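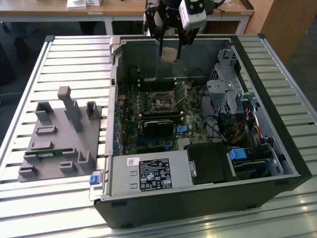
Did Skusatach ever put out a second album?

It was recorded in full and pressed in a tiny run, then the label folded before the shops got any.

Posted by tapehiss_annick

Long version, for anyone who missed her the first time round. Skusatach is Sanaa Benmoussa, who sang on half the Soltdale singles before they let her have a record of her own. The first album did all right. The second was called Puvmont, had eleven songs on it, and Soltdale went under in the July it was meant to come out. 300 copies on vinyl, most of them sat in a lock-up behind the pressing plant.

bside_ehab replied:

300 was the order. The plant's own invoice says 60 were made, and they stopped there when the cheque bounced. I have seen the invoice. I've bored people at weddings with the invoice.

tapehiss_annick replied:

You've seen a photocopy of the invoice, Ehab. We all have. It's the one with the coffee ring over the total.

bside_ehab replied:

The coffee ring is over the VAT.

marrakech_express_lane replied:

Can I ask what it sounds like? Every thread about this record is eight pages on how many there are and not one word about the tunes.

khang_c replied:

Side one is very good. Slow, a lot of electric piano, her voice doubled an octave down so it sounds as if she's arguing with a sensible uncle. "Leave the Landing Light" should have been the single. Side two is where Baloch turns up and raps over everything, including a bit that I'm fairly sure was meant to be the fade-out.

aicha_elid replied:

I won't have this. Baloch's verse on "Second Cousin" is the best thing on it. You lot only like the slow ones because you heard them when you were nineteen and sad.

khang_c replied:

I was twenty-six and sad, thank you. And he rhymes "Monday" with "Monday".

aicha_elid replied:

It's a different Monday.

needle_drop_colin replied:

One went for 939 quid last year, no inner sleeve, pen on the label. I was the underbidder. I'd like to say I was relieved.

bside_ehab replied:

Which rather supports 60, doesn't it? You don't get 939 for one of 300.

tapehiss_annick replied:

You get 939 when two people with the same search alert both stay up past midnight. Colin, was the pen hers?

needle_drop_colin replied:

It said "Dave's, hands off". So I'm assuming no.

marrakech_express_lane replied:

Is there any way of hearing it that doesn't involve selling my car?

khang_c replied:

Four of the songs came out later on the Soltdale leftovers CD, in the wrong order and with one title misspelt. You want the one with the grey cover. The blue one is the same CD with the Baloch tracks taken off.

aicha_elid replied:

Avoid the blue one.

khang_c replied:

Get the blue one.

tapehiss_annick replied:

She still does "Leave the Landing Light" live, by the way, quite a bit faster. I asked her at the merch table how many copies there were and she said she's got two and one of them is warped.

bside_ehab replied:

So that leaves 58.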